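Teaching by hand vs. teleop for a beginner – which one stuck for you?
Forum > Manipulation > Demonstrations

khoo_bench
Posted 2019-01-19

So I've been recording demos for a simple job, tidying small stuff off the floor at home, and I keep going back and forth on how to show it. Grabbing the arm and walking it through feels natural, but my hands are all over the wrist view. With the remote it's cleaner and I'm painfully slow. What do you all do?

Sotach
Remote, every time. If your hand is in the picture while you teach, the policy learns your hand. I threw away 600 demos over that in July and I'm still a little sore about it.

ikby_dewanti
Gonna disagree with Sotach here. You can hold the arm back at the elbow and stay out of the wrist camera almost completely. And you feel the contact! With a remote I squash everything for the first week. Darmawan Ong at our shop teaches only by hand and his grasps are way nicer than mine.

Sotach
Nicer grasps, sure. But does he replay them without the person hanging off the arm? Ours drifted every time, the weight of somebody leaning on it changes the motion.

ikby_dewanti
He replays each one before he keeps it. Takes 30 seconds. He tosses plenty.

khoo_bench
OK, the replay trick is smart, stealing that. How many do you need before it does anything useful? I'm at 20 good ones.

Jedomel
20 is fine for one object in one spot. Then you move the bin a foot and it falls apart, ask me how I know. Start every demo from a different place, and start some with the fingers open and nothing near them so it learns the approach too. I was lazy about that and got a robot that only knew how to close.

khoo_bench
Yeah, the approach is where mine gets weird. I went back through the wrist view last night and my starts are all over the place, which I guess is good? Fingers open, down low by the floor, base of a black stand right ahead.

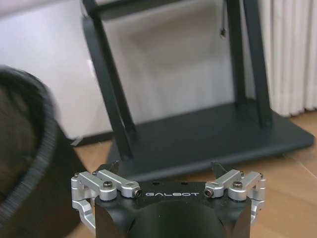
What bugs me is that I hesitate there with the remote – I stop, look, nudge, stop again – and I'm worried it will learn the stopping. Do you trim those parts or leave them in?

Jedomel
Trim. Long pauses turn into a robot that just sits and thinks about its life.

ikby_dewanti
Leave the short ones, trim the long ones. Or do that one part by hand and see if you still hesitate. I bet you don't.

Sotach
Or practice more with the remote :) Redo the 20, they'll be better than the first batch anyway.

khoo_bench
Fine, I'll do ten each way this weekend and post both.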